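3. Study setting and data

3.1 The firms

The study follows two locksmith firms that work in the same urban area but compete for different jobs. Turkura takes mostly residential calls: lockouts, broken keys, worn cylinders and changes of lock after a tenant moves out. De Graaf does some of the same work but earns most of its income from shops and small offices, where a visit is usually booked ahead. Both firms keep a dispatcher on duty in the daytime and pass night calls straight to a locksmith's own phone.

We chose these firms because their records could be compared. Each logs the time a call comes in, the time a locksmith is assigned, the time of arrival and the price charged. Turkura keeps these in Jivero, a booking program that stamps each entry when it is saved. De Graaf used paper job sheets until November, then moved to the same program. The paper sheets were typed up by the second author and checked against invoices.

Records of 400 completed jobs were drawn, 200 from each firm. Jobs in which the customer canceled before a locksmith was assigned were left out. Jobs canceled later were kept if a call-out fee was charged, as the customer had by then accepted a price over the phone.
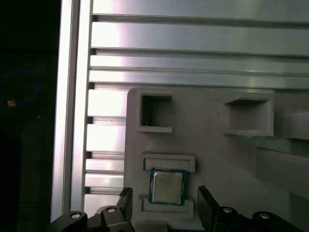 3.2 Interviews

The records show how long a customer waited but say little about what was promised. We therefore interviewed 19 people: nine locksmiths and dispatchers from the two firms, and 10 customers who had called one of them for an urgent job. Interviews with staff were held at the workplace, most of them before 9 in the morning, when few calls come in. Customers were interviewed by phone.

Staff were asked to talk through a recent job from the first call to payment. They were then asked what they tell a caller about arrival time and price, and what they leave open. Dispatchers at both firms said they avoid giving a fixed price for a lockout until the caller has described the door. Callers often do not know what kind of lock they have, and the dispatcher has to work from answers such as "it's the old one" or "you lift the handle first."

One De Graaf dispatcher kept a handwritten list of questions beside the phone, which she had drawn up herself. Turkura had no such list. Its dispatchers relied on the job history in Jivero, useful for landlords who call often but of little help with a first-time caller. 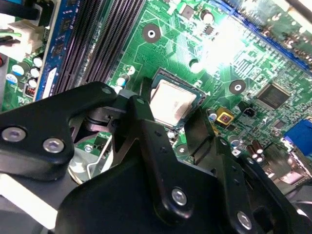 Customer interviews were shorter and more uneven. Some people remembered the price to the dollar and could not say how long they had waited. Others were sure of the wait but had mixed up the call-out fee with the cost of the new cylinder. Where a customer's account differed from the record, we used the record for times and prices and the interview for what the customer had expected.

3.3 Coding

Each job was coded for type of lock work, time of day, whether a price range was given on the first call, and whether the final price fell inside that range. A price counted as given only if it was written in the job notes. This is a strict rule – a locksmith may well have named a figure on the way to the job without noting it – and it will understate how often prices were discussed.

Mahsa Mazandarani and Gerrit Bosman coded the records separately. Most disagreements concerned jobs that began as a lockout and ended with a full replacement. These were settled by reading the invoice: if a new lock was billed, the job was coded as a replacement, whatever the caller had first asked for. 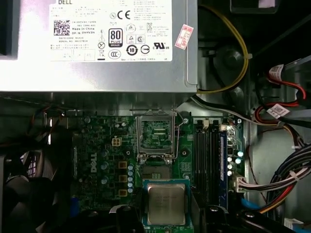 Figure 2. Dell power supply unit with its regulatory label.

Interview notes were coded in a second round by Judite Correia, who had not seen the job records. She marked each passage in which a price, a wait or a guarantee was mentioned. Passages on guarantees turned out to be few, and they are not used in the analysis in Section 4.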